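ホーム　会社情報　製品　お知らせ　採用　お問い合わせ

最終更新:10月

プレスリリース

脚つきグラスを横にして収める卓上ワインスタンド「Kiiskinen」を発売
棚の一等地をグラスに占領されているご家庭へ

食卓まわりの小物を企画・販売するVashamは、卓上スタンドの新シリーズ「Kiiskinen(キースキネン)」を10月に発売します。木の台座から金色のワイヤーが渦を巻いて立ち上がる、見た目にはやや大げさな品です。弊社の製品としては珍しく、引き出しにはまず入りません。しまう前提で作っていないためです。

■ 脚つきグラスは、なぜいつも居場所がないのか

ワイングラスという食器は、使う時間に比べて、しまってある時間が長すぎます。背が高いので棚板の間隔を選び、口が広いので隣の皿と仲が悪く、伏せれば香りがこもると言われ、立てればほこりが入ると言われます。来客のたびに奥から出し、洗い、拭き、また奥へ戻す。戻す際には手前のマグカップを残らずどかすことになります。

弊社が直営店Cudvilleで実施した聞き取りには、291名のお客様が答えてくださいました。脚つきグラスをお持ちの方は258名。その多くが、置き場所の話になると急に口数が増えました。「箱に入れたまま」「箱の上に別の箱が載っている」「箱がどこにあるかは家族が知っているはず」といったお声が並び、担当者は途中から収納の相談員のような顔つきになっていたそうです。

なお、残る33名の方からは「湯のみで飲んでいる」というご回答も頂戴しました。たいへん合理的で、弊社としては返す言葉がありません。

■ 出しておいて、言い訳のいらない形

開発にあたって最初に決めたのは、隠すのをあきらめることでした。隠せないのなら、出ているときに多少は格好がつくほうがよい。社内ではこれを設計思想と呼んでいますが、営業部は開き直りと呼んでいます。

試作の初期には、実用一点張りの案もありました。金属の棒をまっすぐ立て、先端を二股にしただけのもので、強度も価格も申し分なく、机に置くと理科室の備品になりました。次の案は装飾を増やしすぎ、燭台と間違えられて社内でろうそくを立てられました。現在の形は、その中間よりいくらか燭台寄りに落ち着いています。

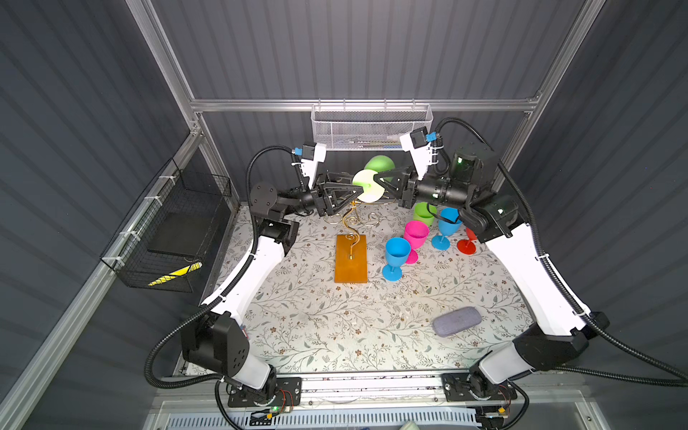 台座の木部は、塗りの色だけで何度もやり直しました。濃い色は重厚に見えるものの、食卓に置くと表彰状がほしくなります。淡い色は上品ですが、ワイヤーの金色だけが浮きます。最終的に選んだのは、平たい長方形の板に橙がかった琥珀色という組み合わせで、細い枝や小さな葉を散らしたクリーム色のクロスの上でも、金色の渦巻きともども埋もれません。淡い緑のグラスを合わせると色数が増えて騒がしくなるのではという懸念も社内にありましたが、懸念を述べた本人がいちばん先にその組み合わせで注文書を書きました。

ワイヤーの曲げは、提携工房のBrekbridgeが担当しています。渦の巻き方を図面に起こすのにずいぶん手間取り、最後は職人の「だいたいこうでしょう」という一言と、その場で曲げた一本が原型になりました。図面は後から追いかけて描いたものです。台座の上にも小さな巻きを添えてありますが、こちらに機能はありません。機能を尋ねられた場合、弊社では少し間を置いてから「景色です」とお答えしています。

■ 横にする、ということ

グラスを横にして置くことには、社内でも抵抗がありました。グラスは立つように作られており、足の裏にあたる丸い台まで付いています。それをわざわざ寝かせるのは、靴を履かせてから布団に入れるようなものだという意見が出ました。もっともな指摘でしたので、議事録に残したうえで先へ進みました。

横にしてみると、ボウルの丸みと脚の線が正面から見えます。これまで棚の奥で口だけをこちらに向けていた器に、横顔があったと気づかされます。食事のあと、洗って拭いたグラスをそのまま食卓の端に戻せば片づけは終わりです。マグカップをどかす工程はなくなります。マグカップの側に不満があったかどうかまでは、調査しておりません。

■ ご使用にあたって

台座は平らで安定した場所に置いてください。クロスの上でもお使いいただけますが、しわの上に載せると傾きます。グラスは水気を拭いてから、ボウルと脚の両方に手を添えて載せてください。片手で載せられるようになったころが、いちばん危ない時期です。

ワイヤーのお手入れは乾いた柔らかい布でどうぞ。渦の内側は拭きにくく、これについては開発担当も認めています。綿棒が有効ですが、綿棒を使い始めると思いのほか時間が過ぎますので、お出かけ前はお控えください。食器洗い機には入れられません。

■ 製品概要

製品名:Kiiskinen 卓上ワインスタンド
収納数:グラス1脚
材質:台座/木、スタンド部/金属ワイヤー(金色仕上げ)
初回生産数:80台
付属品:手入れ用の布、取扱説明書(渦の拭き方に2ページを割いています)
発売時期:10月
取扱店:直営店Cudville、ならびにVasham通信販売窓口

グラスは付属しません。収納数が1脚である点については、すでに販売店から「二人で飲む場合は」とのお問い合わせをいただいております。2台お求めください。

■ Vashamについて

Vashamは、食卓の上で場所を取るものを企画・販売する会社です。鍋敷き、箸置き、カトラリー立てなどを扱っています。場所を取らない製品の開発にも一度取り組みましたが、店頭で見つけてもらえず、ほどなく販売を終えました。

■ 本件に関するお問い合わせ

Vasham 広報窓口
受付時間:午前10時から午後4時まで(正午からの1時間は電話に出られません)
店頭での展示については、Cudvilleの売り場係まで直接お声がけください。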